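I finally got myself to the Cundero football camp on 19 April 2023, after two years of promising a mate I'd go. It's the spring open day, the one where any lad or girl who fancies a place in the academy can turn up, run drills and be looked over by the coaches. Parents and hangers-on like me get to stand behind the rope with a paper cup of tea.

They had 97 players signed in by nine o'clock and every one of them looked faster than I have ever been! The morning was sprints and ladders on the bottom pitch, then passing in small groups. Tarmo Pärn runs the defensive side and he's brilliant to listen to - never shouts, just walks over, moves a player half a yard and walks off again. One left back in an orange bib got moved four times and was easily the best defender out there by lunch.

I'd driven 177 miles to get there (and yes, I missed the turning for the car park, so did the van in front of me). Lunch was a jacket potato in the Loro stand, which seats 860 and has a roof over most of it. Sit near the back if it's raining.

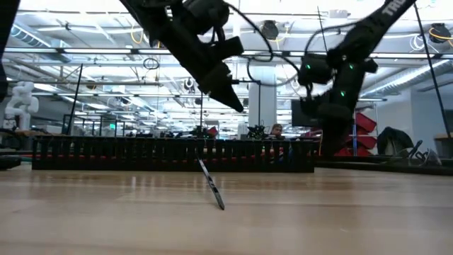 Do you have to be invited to come along?

Anyone aged 13 to 17 can put their name down, and the form goes up on the club's website a few weeks before. Invitations are only for the August camp, which is the residential one.

After lunch came the bit I'd been waiting for, the eleven-a-side games. Zanora, the club from up the valley, had brought a whole squad down and they played the first match against a mixed side who'd only met that morning. It finished 3-3 and the mixed lot should have won it, they hit the post twice in the last few minutes. I was far too loud for a neutral.

We got a quick look round the Honorato building as well - changing rooms, physio, a classroom where they go through match clips. Nice and warm in there, so I dawdled.

Offers go out by phone over the following week. Parking was free, tea was a pound, and the gates shut at five.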